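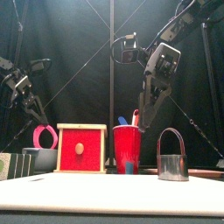

Two-arm kit from Giltley - first impressions

Quick one this month, deadline was yesterday. The Jitell tabletop kit has been on trial at our Pridlow workshop since March and people keep asking, so, notes.

What you get: two black arms, two-finger grippers, small camera on a cable, power supply, a license for the teaching software. Table not included. Frame not included either, and you will want one, the arms hang from above. Budget a day for that. We lost most of a morning to one bracket.

Price is $2,720 a month on the short lease, 6 months minimum. Setup visit is extra. Ask for the quote in writing, the web page and the sales sheet didn't match when we looked.

We've been running it on household stuff. Handles mostly - a pink loop on a gray tub, a metal pail with a red handle, utensils standing in a red plastic cup, the little wooden cabinet with the round knob. Nothing fancy. Best score so far was 85 percent on the tub handle over a full afternoon. Soft loops are forgiving. The knob is not, the fingers slide off if you come in even slightly high, and we haven't got a number worth printing.

Good: teaching is fast. 30 demonstrations got us a usable first try on the tub. Restart after a fault is one button. Quieter than the old Olszewski unit by a lot, you can hold a conversation next to it.

Less good: cable routing. The loops near the wrist stick out and you have to plan moves so they dont catch. Manual is thin on two-arm work, basically four pages and a diagram. Shiny things give the camera trouble under our overhead light, so the pail took way more tries then it should have. Support answers email, slowly. No phone.

Also the gripper pads wear. Order spares with the kit, shipping on a second order was silly.

Would we lease it again? For teaching and small trials, yes. For anything running all day, wait for the heavier wrist they say is coming. No date on that.

Demo slots are open to members, mornings only, sign-up sheet by the workshop door. Bring your own objects, nothing glass. Full score sheets in the next issue if there's room.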